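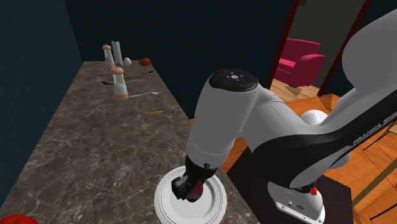

## 4. Running the counter demo on an open day

This section covers the simulated kitchen demo, in which the arm works at the marble countertop. Complete Section 3 (installing Prilby and loading the arm model) first.

### 4.1 Before visitors arrive

1. Start Prilby and open the project **Stukcombe**.
2. In the **Scene** menu, choose **Counter, plate first**. The gripper loads over the plate.
3. Check that the plate, the grinders, the fork and the spoon are all on the counter. If anything is missing, press **Reload**.
4. Set **Step limit** to 2,000.
5. Run the demo once from start to finish, then press **Reset**.

**Note:** The first run after start-up can take up to 42 seconds to load. Later runs start right away.

### 4.2 During a session

1. Press **Play**. Let the arm finish its move before you take questions.
2. To show the gripper up close, press **Pause** and zoom in with the mouse wheel.
3. To let a visitor drive the arm, switch to **Manual** and set **Speed** to 10.
4. Press **Reset** between groups.

**Caution:** Don't switch to **Manual** while the arm is moving. The gripper may pass through the plate, and the run must be restarted.

**Caution:** If a real arm is connected through the Horo link, turn the link off before opening the scene. Manual commands are sent to both.

### 4.3 Closing down

1. Press **Stop**, then **Save log**. The log keeps the last 200 runs.
2. Close Prilby before turning off the display.

For projector settings, see Section 5.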